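**Wanted: people with laundry and patience (September start)**

I'm putting together a small group to try out two hand-held grippers at home, and I'd love your help! The Rebane has stiff arms and a light squeeze. The Lirkirska is softer at the joint and a bit heavier on the wrist. On paper they're neck and neck, so I want to see how they do on real clothes, on real beds, with real people steering.

You'd fold, stack and hang your own things for 2 hours a day, swapping grippers halfway, then send me your notes — grumpy ones are welcome. It runs 19 days and I have room for 47 people. Pay is $1,100 for the full run, and Dustden mails you the kit and covers the return shipping.

No tech background needed. You do need two free hands, a bed or big table, and something awkward to fold (zippers and thick sleeves are perfect).

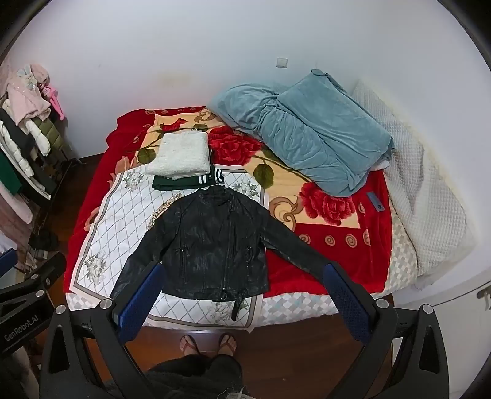

*Jacket folding, one gripper arm at each sleeve.*

To sign up, send a few lines about yourself and your worst-behaved piece of clothing to the Asis desk at Dustden. Lefties, please say so — I'm short on you!

August 27, 2021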